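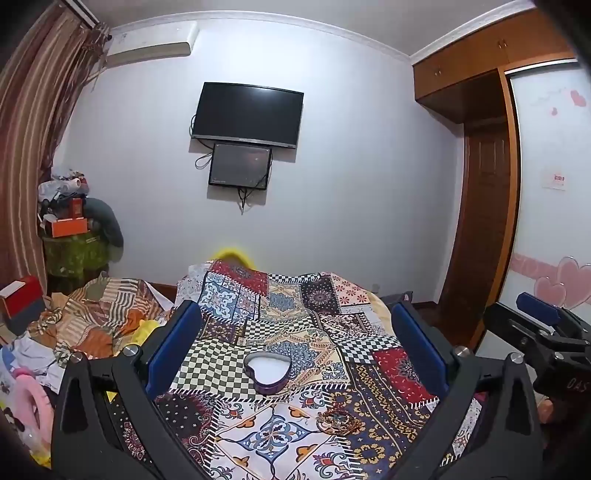 The quilt, the heart tin, and the heap to the left of the bed, which has seniority over me.

Blog > Around the House > Putting Things Away

Posted in March by Siriporn Phuthong

I set aside a morning to clear the spare bedroom. By nine thirty I had moved everything off the bed, made the bed, admired the bed, and started putting things back on it. If you have ever tidied a room you will know this stage. It's when you feel most like a person who has her life in order, and it lasts as long as one cup of coffee.

The quilt came from a shop in Ostdale that was closing, or said it was. (It was closing when I first moved here and it was still closing last summer.) I paid 49 dollars and carried it home on the bus in a garbage bag. It is a patchwork put together by someone who could not say no to a fabric. There are black-and-white checkerboards, there is red paisley, there are blue-and-white medallions that look like they got lost on the way to a bathroom floor, and there are navy panels with gold scrolls for when the Pope visits. My sister says it gives her a headache. My sister sleeps on the couch when she stays, so it has also saved me a lot of laundry.

What I like about it is that you can't tell when it's dirty. What I don't like about it is that you can't find anything on it. I once lost an earring on that quilt for most of a winter. Any small object you set down becomes part of the pattern, and I had a whole box of small objects to sort.

The box in question was from the last move, three apartments ago, and was labeled MISC DRATON in marker. Draton was the moving company. I had apparently decided that the name of the moving company was the most useful thing a future me could know about the contents. Inside: hair clips, foreign coins, a key to nothing, a sewing kit from a hotel, and a bunch of birthday candles, used. I threw out the candles. Then I got two of them back out of the trash, and I'm not going to discuss it.

The heart-shaped tin was at the bottom. Dark purple around the rim, pale inside, and it once held chocolates from a man named Śliwiński who taught the evening ceramics class and gave one to every student at the end of term. I'd like to say it was a token of something. There were 20 of us, and he bought them the week after Valentine's Day. The chocolates had a dusty taste and I ate all of them in the parking lot.

The tin, though, I have kept, on the theory that a tin is always useful. A heart-shaped tin is not very useful. Nothing is shaped like that. You can't put pencils in it, or cards, or cookies unless you bake with a grudge against corners. It won't stack. It has spent its working life holding whatever I took out of my pockets, and I opened it this time with some hope and found a single shirt button, which matched no shirt in the house. I checked. That was another forty minutes.

Next to it I put the little brown trinket, the coiled one, which I bought at the Sovatmont street fair and have never worn. I thought it was a bracelet. The woman selling it didn't correct me, but she had a look. I set it on one of the cream-and-blue patches so I'd be able to see it.

So that was the bed. The rest of the room I had been approaching sideways.

To the left of the bed is what I think of as the soft pile. The orange-and-cream striped cloth on it has been a curtain, a picnic blanket, and for one bad weekend a dog bed. It isn't a good stripe. It has brown in it, and tan, and it looks like the upholstery in a dentist's waiting room from before I was born. But it's strong and it's big, and every time I get it as far as the hallway I remember that I might someday need to cover something big.

Below that, the white and pale blue clothes. These are clean. I want that on the record. They are clean and they have been clean for a long time, waiting to be folded, and by now I think they'd have to be washed again before I could honorably fold them. There's a pink ring mixed up in there too, and the red box with the white edge on its lid sits on top of the general mess at the far end, where I put it so I'd deal with it first.

Then there is the corner. The stack against the wall starts with something sensible, green and mottled, with a small label on the front, and goes up from there without a plan. I have never taken anything out of the bottom. To reach it you would have to unstack the whole tower, and to unstack the tower you'd need a clear place to put things, such as a bed.

I did get a few jobs done. One bag went to the thrift store drop-off, and I rode there with it on my lap so I couldn't change my mind. The hotel sewing kit moved to the kitchen drawer with the other hotel sewing kits. I plumped the yellow pillow at the head of the bed, which I've always thought of as the cheerful one, and I folded one shirt.

The button is back in the tin. If it's yours, it's white, four holes, a little chipped on one side, and I can mail it.

Contact | © Siriporn Phuthong | Back to top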